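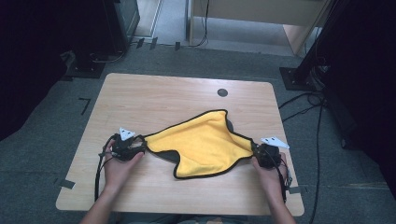
When one jaw slips during a fold

The fault came back on Dec 18, 2021: the left Jomano gripper lost the cloth corner in the middle of a fold. Please stop the recording first, then check these points.

1. Open both jaws and look at the pads. Tighten the small screws by hand only.
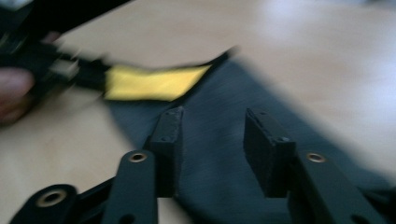 2. Take the corner again, a little below the hanging loop. Close slowly – up to 3 seconds is fine – and keep your fingertips away from the links.

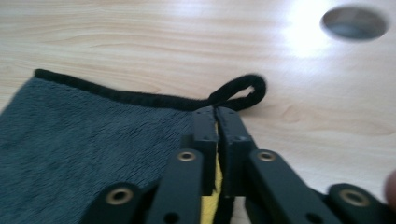
If it slips again, write to Delia Montecinos and do not add tape to the pads.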